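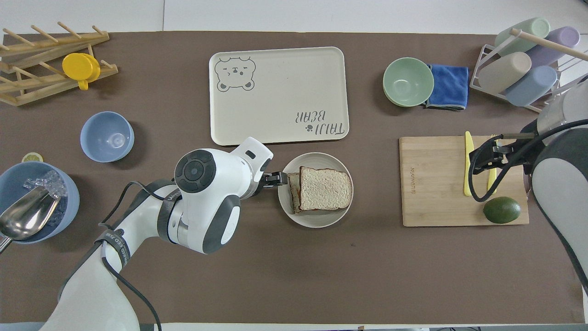

Packing a lunch that survives until noon

Most packed lunches fail between the front door and ten in the morning. The bread goes soggy, the tomato migrates, and by noon you are in line at the deli spending money you had promised to something sensible. The fix takes two evenings to learn and very little talent.

What you need

Bread that is a day old. Something to spread. A filling. A box with a lid that fits, which rules out most of the boxes in your cupboard.

Step 1. Seal the bread

Spread both slices, right up to the crust. Butter, cream cheese and peanut butter all keep water out. Mustard does not, and mayonnaise only pretends to. If you are making jam sandwiches, put a thin layer of butter on each side first and keep the jam in the middle.

Step 2. Dry everything

Lettuce should be patted with a towel until it feels faintly insulted. Slice tomatoes, salt them, leave them on paper for ten minutes, then pat them too. Pickles go in their own small pot. My neighbor Areti Manolakis packed pickles loose for a whole March and her bag still smells of it.

Step 3. Build in the right order

Cheese or meat goes against the bread, wet things go in the center. Press down gently with a flat hand. If the filling slides out at this point, it will certainly slide out on the Tikton bus.

Step 4. Wrap before you cut

Wrap the whole sandwich tightly in parchment, tape it, then cut through paper and all. Each half keeps its own jacket – and you get something to hold it by when you eat at your desk and drop crumbs in the keyboard.

Step 5. Keep it cold

An ice pack on top works better than one underneath, as cold air sinks. No ice pack? Freeze a small bottle of water overnight, with a little room left at the top, and drink it in the afternoon. Loose ice cubes need a bag you trust. I have never owned one.
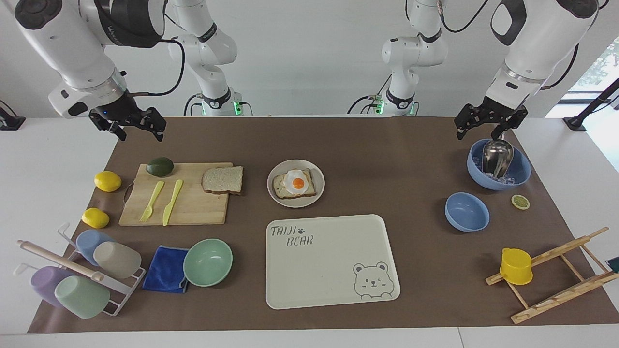
The Plelham Pantry Letter, No. 721

Step 6. Pack the box

Heavy things go at the bottom. Fruit goes in a corner where it can't roll. Anything crisp stays in a separate bag until you sit down, and that includes the crackers you plan to eat in the elevator.

What to make ahead

Egg salad will keep in the fridge for a couple of days. Hummus lasts a bit longer. Cooked chicken should be sliced cold, straight from the fridge, with a knife sharper than the one you are thinking of. Yvette Paquette in Vurnton wrote to recommend freezing cheese sandwiches by the batch and moving one to the lunch box each morning. I tried it and was annoyed to find it works fine. Leave out lettuce and egg, which thaw into something sad.

Next issue: soup in a flask, and how to get the lid off again.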